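Kumness water main fails again, 852 homes on boil notice

Another break on the old east side line. Third since December. Crews from Danladi, the contractor the town hired last year, got to the corner of Mill and Stostik around 4 a.m. and had the valve shut before most people were up. Pressure dropped anyway. By breakfast the taps on the hill were down to a trickle and the town office had put out a boil notice covering 852 homes, plus the elementary school and both churches.

The notice stays until two clean samples come back from the county lab. First one went off this morning. Results take a day, sometimes longer if the courier misses the noon pickup, which happened last time.

School is open. Kids are asked to bring their own water, the fountains are bagged. Lunch is sandwiches.

Bottled water is at the fire hall on Stostik until 8 p.m., two cases per household. Bring something with your address on it. Costum Market is also selling gallons at cost while they last, and the manager says another pallet is due in the afternoon.
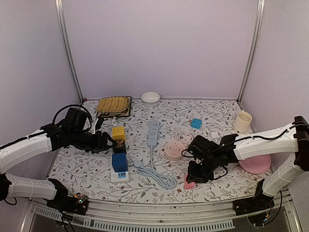
Efe Amadi wants to know why the hill always loses pressure first, and why the text alert reached him at 9:40 when he had already made coffee and filled the dog's bowl. He signed up for the alerts after the last break. So did his mother, two streets over, and she got nothing at all.

The town clerk's office says the alert went out at 6:15 and is looking into the delay. People who signed up before the switch to the new system may need to sign up again. There's a paper form at the counter for anyone who doesn't want to do it online.

The pipe itself is cast iron, laid in the fifties, and runs under Mill the whole way to the pump house. Last spring the council put off replacing it. The bid came in high, and the money went to the bridge deck instead. What got approved was a patch program – 1,000 feet of new line at the worst spots, done in pieces. So far 3 of those pieces are in the ground. This break was about a block past the end of the newest one.

Repairs should be done by evening. Mill is closed between Stostik and the rail crossing, use Orchard. Buses are going round by Orchard too and running late, so give it extra time. Trash pickup on Mill is moved to tomorow, leave the bins out.

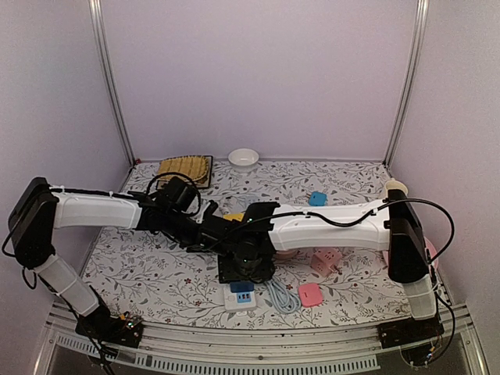 Just dig up the whole street once and be done with it, was how Amarachi Okafor put it outside the fire hall, a case of water under each arm. Her basement flooded in the first break and the insurance is still arguing over the carpet. She plans to be at the next council meeting and thinks plenty of her neighbors will be too.

The line is on the agenda. Meeting starts at 7 p.m. upstairs at the town hall, public comment first, sign-up sheet by the door. Danladi has been asked to send someone with a price for the full replacement, as well as a price for doing only the hill section.

Until the notice is lifted: rolling boil for a full minute before drinking, cooking or brushing teeth. Throw out ice made since last night. Showers are fine, just don't swallow any. Coffee makers don't get hot enough to count. Brown water after the repair is mostly rust, run the cold tap untill it clears and hold off on laundry.

We'll update when the samples are back.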